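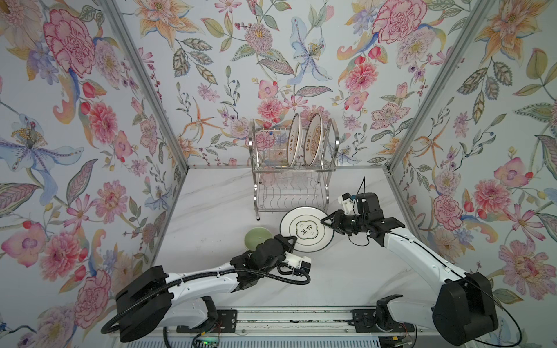
Repeat, drop and shrinkage: a paperhanger on floral prints

Vira Savchuk has hung wallpaper for 17 years, most of them on large florals. She works from a shared unit in Inow, where she also keeps a cutting bench and the sample books of the suppliers she still orders from. We spoke on a Saturday morning about pattern matching, paste and the order in which a room should be papered.

Her first step is arithmetic. "You measure the height of the wall, then you divide it by the vertical repeat and round up," she says. "People divide the roll length by the wall height and think they are finished. On a plain paper that works. On a large floral you lose part of every length to the match."

The loss depends on the type of match. A straight match puts the same motif at the same height on every strip. A half-drop shifts alternate strips by half the repeat, and the installer can cut from two rolls in parallel to reduce waste. Savchuk prefers half-drops for big blooms. "With a straight match, the eye finds the horizontal row of flowers very quickly. With a half-drop it finds a diagonal, and the diagonal is easier to live with."

Scale is the second question. For a small room she asks the client to tape a full-width sample to the wall for a week. Motif size matters less to her than the ground color. A pale ground leaves the edges of the flowers readable, and it also hides a slightly open seam, provided the wall beneath has been primed in a similar tone.

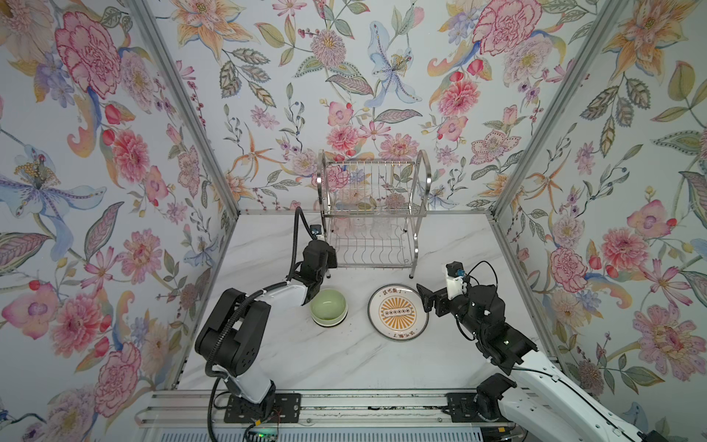 Floral paper on three walls, above a white marble-patterned top.

On corners she is strict. No full strip goes around an internal corner. It is split, with a narrow return onto the second wall, and the next strip is plumbed fresh and lapped over the return. "Corners are never vertical. If you trust the corner, the error travels along the whole wall." The mismatch in the pattern is placed in the corner with the least light. Where a trim or profile covers the joint, she cuts both sheets to the line and skips the lap.

Most non-woven papers are dimensionally stable, and the paste goes directly on the wall. Traditional papers expand when pasted and contract as they dry. Savchuk books each length for the time printed on the label and writes the start time on the back in pencil. Uneven soaking is, in her experience, the main cause of seams that open overnight.

Her largest recent job was a guesthouse in Omuditz, completed in May with her colleague Malte Wunderlich. The wall area came to 585 square feet and the materials to $1,828, paste and lining paper included. Two of the rolls came from a different batch and were sent back. "The red was warmer. On one roll you would not see it. Side by side, at a seam, you would see nothing else."

She keeps one uncut roll from every job and leaves it with the owner, labeled with the batch number and the room. Repairs are made by tearing the patch – a torn edge feathers, a cut edge casts a line – and matching it over the damage with the pattern aligned.

Asked about peel-and-stick products, she is brief. "For a rental, fine. Wash the wall, let the paint cure, and do not stretch the sheet. If you stretch it, the pattern will not meet at the next seam, and later it will shrink back." She does not install it in bathrooms.

Savchuk is taking bookings for rooms with finished plaster only. New plaster has to be dry and sealed before she will measure.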